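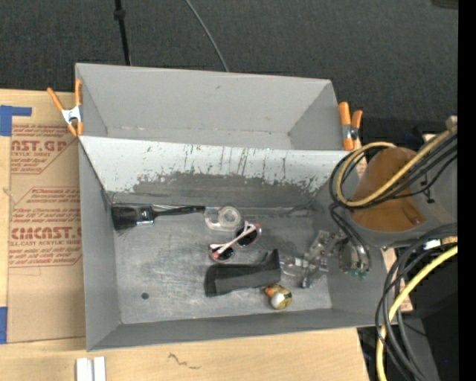

Sorting and Packing Helper, Part-Time – Lapointe Workshop

We are looking for a friendly, steady person to join our little sorting and packing crew at Lapointe, the workshop and supply room run by Rakenico. If you are someone who can't walk past a messy drawer without wanting to set it right, we would love to hear from you!

Lapointe is where schools, hobby clubs and small makers come for the odds and ends they need, and also where they send back whatever they didn't use. Things arrive in all kinds of order. Some boxes are beautifully labeled, and some look as if a whole desk was tipped into them on the last day of term. Your job would be to take what comes in, put it into our divided bins, check it against the slip, and then pack it up again for the next person who needs it. We have 400 kits going out between now and the end of November, so there is plenty to do and you will never be stuck for company at the packing table.

What the work looks like

You would mostly work at a table with one of our big gray open bins in front of you. They have two compartments, and the way we use them is simple: unsorted small things go in the front, and the back is kept clear for whatever has been checked and is ready to pack. The bins have seen a lot of use and the dividers are scratched and worn, but we are fond of them. You'll get to know the spring clamps too, the ones with the orange grips, as well as sheet goods like acrylic, which stay in their brown paper covering until the customer has them. Please don't peel it, however tempting it is (and it is very tempting).

Other things that come up in a normal shift:

Wiping out bins between batches
Writing labels by hand, so clear handwriting helps a great deal
Folding cartons and cutting paper for padding
Putting tools, tape and clamps back on the shelf before closing
Answering the door when the carrier comes, which is usually when you have both hands full

Who we are hoping for

You don't need experience. Burgi Camenzind, who leads the packing crew, will sit with you for your first 7 shifts and show you how we do things, and she is very patient with questions. We do ask that you can lift a full carton onto a table, that you can stand for part of the afternoon (there are stools, and everyone uses them), and that you don't mind small, fiddly objects. Good eyes for color and size are a plus. So is a taste for the radio, though we take turns choosing the station.

We would especially welcome people coming back to work after a break, students, and retired folks who miss having somewhere to go after lunch. We are a mixed bunch already and like it that way.

Hours and pay

Shifts run from 1 p.m. to 5 p.m., and we can offer 13 hours a week to start, with the odd hour made up on a short restocking morning. If you can only manage two afternoons, say so and we will try to work something out. Pay is hourly and goes out every two weeks. There is coffee and tea, a decent refrigerator, and a discount in the Trodis shop downstairs. Your bus fare is covered up to 80 dollars a month.

How to apply

Send a short letter to Mechthild Lehner at the Lapointe front desk, or drop it off in person any time before 4 p.m. A page is enough. Tell us a little about yourself, which afternoons suit you, and something you have sorted, mended or packed that you were pleased with – a garage, a button tin, a moving van, anything at all. Mechthild reads every letter herself and will write back either way, although it may take her a little while when deliveries are heavy.

If you would like to look around first, you are very welcome. Come up the stairs beside the Trodis shop and ring the bell twice.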